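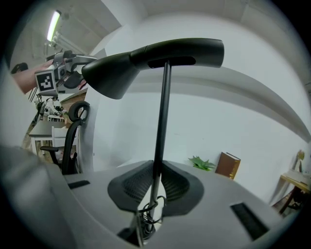 工作台与台面立架整理记录

三月,下午
地点:莫尔特比(Moltby)二层工作室
记录人:Wian Nkuna

一、本次工作范围

本次整理对象为灰色台面上的黑色T形立架及其线缆,并顺带核对台面开槽的使用安排。室内后侧白色桌椅的调整另见第四节。上次记录中关于更换台面的提议暂缓,待班德蒙(Bandmont)方面答复后再议。

二、立架现状

立架由横臂、细立杆和底座组成,均为深色。横臂较粗,表面哑光,略带弧度,一端宽而圆,另一端收为圆柱形;与立杆相接处的下侧有一凹槽。底座向左右展开,两翼为网纹面,易积灰,清洁时应使用软毛刷,不得用湿布直接擦拭。横臂可用微湿的细布顺弧面擦拭,擦后以干布收净。

立杆下部绕有一根细黑线,绕了几圈后垂向台面下方。此种绕法在Floria项目期间沿用至今,优点是不占台面,缺点是转动立架时线缆容易受力。经与Chang项目组商议,暂定如下:

1. 绕线保持松弛,不得勒紧立杆。
2. 不得在绕线处使用硬质扎带,需要固定时一律用布质搭扣。
3. 移动立架前先松开绕线,移动完毕后再行复原。
4. 线缆余量不得搭在底座网纹面上。

搭扣已领取6条,剩余部分放入工具柜第3层,使用后请在领用单上登记。

三、台面与开槽

台面为浅灰色,面积较宽,边缘带弧度。台面上有两处黑色长方形开槽,一处短而窄,另一处较大,方向偏斜。此前有同事将较大的开槽当作临时放笔处,今后请勿如此使用,两处开槽内均不得存放任何物品。

立架在台面上的位置,以底座不压开槽为准。底座外缘与台面边缘之间应留出余量,本次定为71毫米,量测时取最近点。此数值依据的是本室自用夹具的尺寸,其他房间不宜照搬。若日后更换底座,应重新量测并在本簿内更新。

台面清洁剂沿用中性品种。喷剂不得直接对准开槽,应先喷于布上再擦。擦拭方向由里向外,碎屑收入托盘后统一倾倒。

四、座椅与后侧白桌

黑色办公椅为网状靠背,带头枕和扶手。坐用者调整高度时,请注意扶手不要顶到台面边缘。台面边缘旧有的一处轻微磕痕即疑为扶手所致,尚未确认,暂记于此。

后侧白桌配白色椅一把。白桌桌腿较细,不宜承重,仅供书写和短时摆放图纸之用,测试件一律不得上桌。白椅不用时靠桌收好,保持通道畅通。室内整理期间,办公椅可临时移至白桌一侧,完工后归位。

五、照明

顶部长条灯管全程开启。哑光黑色表面在该灯光下不易看清细小划痕,检查横臂时建议另加手持灯,从侧面低角度照射。手持灯向隔壁借用,约需提前5分钟告知,用后当场归还。

六、讨论与遗留事项

关于立架是否改为固定安装,组内意见不一。赞成者认为位置一旦固定,每次开工前的核对可以省去;反对者认为台面还要供Floria后续工作使用,钻孔不可逆。本人倾向于先以可拆卸的防滑垫试用一段时间,再作决定。防滑垫厚度应一致,否则立杆会有倾斜,届时须以水平尺复核。

遗留事项:
布质搭扣的长度偏长,下次采购改用短款。
底座网纹面的积灰情况,每次值班结束时查看并记录。
线缆在台面下方的走向尚未画图,由本人补画,附于本簿末页。
台面边缘磕痕待复查,复查时请携带上次的对照记录。
班德蒙方面的答复收到后,转抄一份存入Chang项目文件夹。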